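Section 4: Installing the Grovness Cantero Sit-Stand Desk Frame

4.1 Before you start

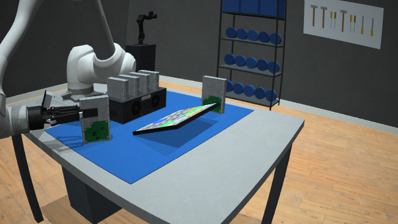
Read this section through once before you open the hardware pack. The Cantero frame is supplied without a top. It accepts any rigid top that meets the thickness and weight limits in Section 2. If you bought the Lisari top with the frame, the pilot holes are already drilled and you can skip 4.3.

Assembly takes two people. The crossbar and motor housings arrive as one unit and are heavy at one end.

You will need:
A Phillips screwdriver, size 2
The hex key from the hardware pack
A tape measure
A pencil
A drill with a 1/8 inch bit (tops without pilot holes only)
A blanket or flattened carton

CAUTION: Do not plug in the control box until step 9 of 4.5. The legs can move as soon as power is applied.

4.2 Choosing the position

1. Place the desk on a level floor. The feet adjust for small differences, but they will not correct a sloping floor.

2. Leave a gap of at least 1 inch between the back edge of the top and the wall. Allow more if there is a window sill or chair rail within the travel range.

3. Check overhead. Shelves, wall lamps and open cabinet doors must be clear of the top, and of anything standing on it, at full height.

4. Use a wall outlet. Do not run the desk from a power strip that is fixed to the underside of the top, unless the strip's own cord is long enough to reach the outlet with the desk fully raised.

Note: On thick carpet, expect the frame to settle over the first few weeks. Check the level again after that and adjust the feet if needed.

4.3 Marking and drilling the top

1. Lay the top face down on the blanket.

2. Measure and mark the center line from front to back, then from side to side.

3. Set the crossbar width. Loosen the four locking screws, slide the side rails out until they are 535 mm from the center line on each side, and tighten the screws by hand.

4. Set the frame on the top and line up the notch in the crossbar with the center mark.

5. Mark the screw positions through the rail holes. Remove the frame.

6. Drill each mark to a depth of 13 mm. Wrap tape around the bit as a depth stop.

CAUTION: The supplied wood screws are meant for tops at least 18 mm thick. On a thinner top they may come through the work surface.

4.4 Attaching the legs and feet

1. Turn the frame so that the motor housings face each other.

2. Fit each leg to its side rail with the M6 bolts. Start all the bolts before tightening any of them.

3. Bolt the feet to the legs. The longer end of each foot points to the front.

4. Tighten the locking screws on the crossbar fully with the hex key.

Note: Frames shipped before June have slotted feet instead of drilled ones. Center the bolt in the slot. The fit is otherwise the same.

4.5 Wiring and first power-up

1. Screw the frame to the top. Do not overtighten.

2. Fix the control box to the underside with the two short screws.

3. Connect the left leg cable to port M1 and the right leg cable to port M2.

4. Mount the handset at the front edge, on either side, and connect it to port H.

5. Gather the spare cable with the clips. Leave a loose loop near each leg.

6. With one person at each end, turn the desk on its side, then upright. Lift by the frame, never by the top.

7. Adjust the feet until the desk does not rock.

8. Clear the area under and above the top.

9. Plug in the power cord. The display shows three dashes.

10. Hold the down button until the legs stop, move up slightly and stop again. This takes about 20 seconds. The display then shows the height.

If the display shows E04, one leg cable is not fully seated. Unplug the power cord, push both connectors in until they click, and repeat steps 9 and 10.

4.6 Load and use

The rated load is 100 kg, including the top, spread evenly. Place heavy items close to the legs – a monitor arm clamped at the middle of the back edge puts more strain on the crossbar than one clamped over a side rail.

Do not sit or stand on the desk. Keep children and pets away while it is moving.

Check all bolts after the first month of use and once a year after that.

Replacement hardware packs can be ordered from the parts desk at Skorkamthorpe. Quote the frame number printed on the label under the crossbar.

Section text: Jinfeng Ding. Technical check: Jingyi Shi.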